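Last updated: May 23, 2019
Filed under: Software, Robots, Home

Folding a jumper is still a hard job for a robot, and most of the difficulty sits in the software. Cloth has no fixed shape. A planner that copes well with boxes has to guess where a sleeve will end up once it is lifted.

Clinuvano, a small firm in Ellwood, has been working on the problem since January. Its planner, Osum, learns from recordings of people using hand-held grippers on ordinary tables. The current set holds 3531 recordings made in 129 homes. Each one is cut into short steps, and Osum picks the next step 20 times a second.

Shiny surfaces gave the most trouble. Glare on a plastic table cover was read as the edge of a garment, and the planner kept reaching for it. The team now checks each edge against the frames before it, and drops any that shift when the camera does.

A second tool, Rutik, replays failed runs so that an engineer can see which guess went wrong.

Comments

Does it do fitted sheets? I'd pay 1000 for that.

Good to read about the planning side for once.

Is Rutik open source?
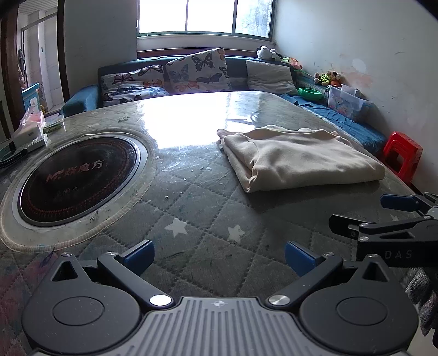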